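Nureck -- rapport d'avancement, Mireille Millet, 7 août 2018

La politique de saisie dans le carton atteint 79 réussites sur 196 essais. Bunent espérait mieux, moi aussi.

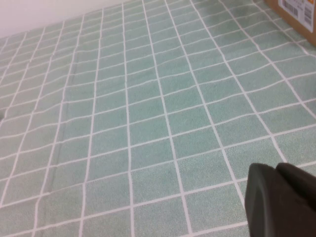
Le recalage sur la nappe quadrillée me laisse dubitative -- les lignes ondulent avec les plis du tissu et Selim Dursun corrige encore à la main.

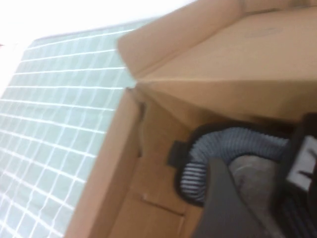
Le tuyau annelé reste le cas difficile. Je ne demande pas de rallonge avant d'avoir refait les 3 séries avec la caméra de poignet recalibrée.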